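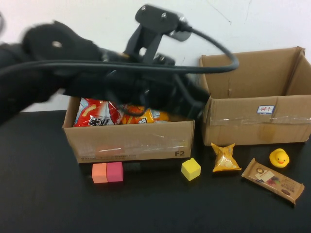 The Small Hunger of the Night Train

What we eat when the dining car is gone

The train from Firkthorpe to Garora leaves at twenty minutes before ten in the evening and needs the whole night for its 473 miles. When I first took it, as a student, there was still a dining car with tablecloths and a waiter who carried soup without spilling. Today there is a vending machine in the third coach, and on my last two trips it did not accept coins.

So the passengers bring their own food. I have taken this train 19 times now, and I have come to believe that a night train is one of the last places where you can see how strangers eat.

The first hour belongs to real meals. People open their boiled eggs, their rice, their cold chicken in foil. It is a polite hour, and almost everybody offers something to the person opposite, who almost always refuses the first time. In my country we refuse twice before accepting. Here I learned that once is enough, and that after the second refusal the food goes back into the bag. I was hungry that first winter.

After Hirlow, where the train stops for eleven minutes and changes its engine, the lights are lowered and the second kind of eating begins. It is quiet and a little secret. You hear paper, then plastic, then a long pause, as if the person is waiting to know whether anyone woke up. Chips are the loudest. Experienced travelers open them before Hirlow and close them with a hair clip. 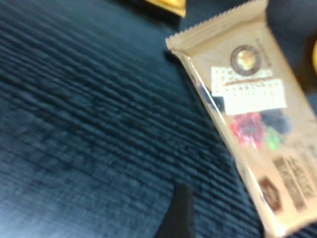
A bar in its wrapper, the plainest of the small-hours foods.

The railway did not always leave this matter to us. The old timetable, which I bought at a flea market in Layug, lists a "night tray" of bread, cheese, a pear and a small cake. One had to order it before departure. In its best year, the line served 1,827 of them, according to a note printed on the back cover, and the company was clearly proud of the number. I do not know when the trays ended. The timetable from four years later does not mention them, and the page is used for an advertisement for suitcases.

I asked a retired conductor what he remembered. He said the pears were always too hard. He also said that people slept better in those days, but I think he meant himself.

Toward five in the morning the train climbs to the plateau and the windows turn gray. This is the hour of the thermos. Nobody offers anything now, but people look at each other more kindly, and somebody always asks if we are late. We usually are. At Garora the station café opens at half past six, and it sells a hot bun with onions that I have thought about during many nights in the dark part after Hirlow.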